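**Grevutton Candy Makers' Circle: minutes, 2025-06-22**

Attendance was the best this year, and the sample trays went home empty.

**1. Last minutes.** Approved with one fix: the batch of salted licorice chews was boiled to 300 degrees, a proper hard crack, and everyone who tried one remembers it well.

**2. Summer tasting.** We sold 387 pieces at the spring table, so the group is going bigger in July! Brirkolel Hall is booked. Each maker may bring up to 5 flavors, wrapped and labeled, with nuts and dairy marked on the front.

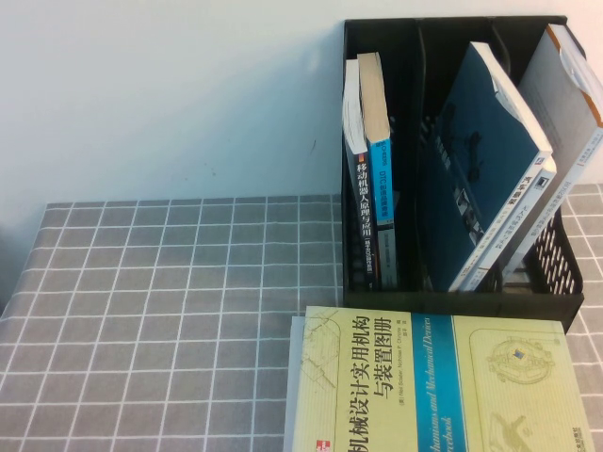

Rhubarb and custard drops are already spoken for, and so is the sour cherry brittle (two makers wanted it, and they have happily agreed to team up). Still open: anything with ginger, please.

**3. Molds.** The Havlíček molds came in and they are lovely, with crisp edges and easy release. Members may borrow a set for 3 weeks. Wash by hand only.

**4. Recipe shelf.** Agreed to keep lending the candy books and to start a sign-out sheet. Members would love more on old-style pulled taffy, so bring any you can spare.

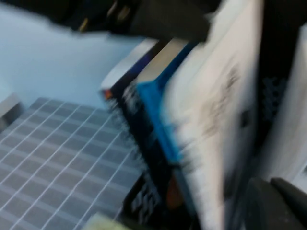
*Books, item 4*

**5. Flavor oils.** Indar's blackcurrant won the blind sniff test by a mile. We'll place a shared order before the tasting. The bergamot split the room: half called it perfume, half wanted it in everything.

**6. Any other business.** Marshmallow night was proposed and cheered. Date to be set at the next meeting. Bring an apron and a box with a lid.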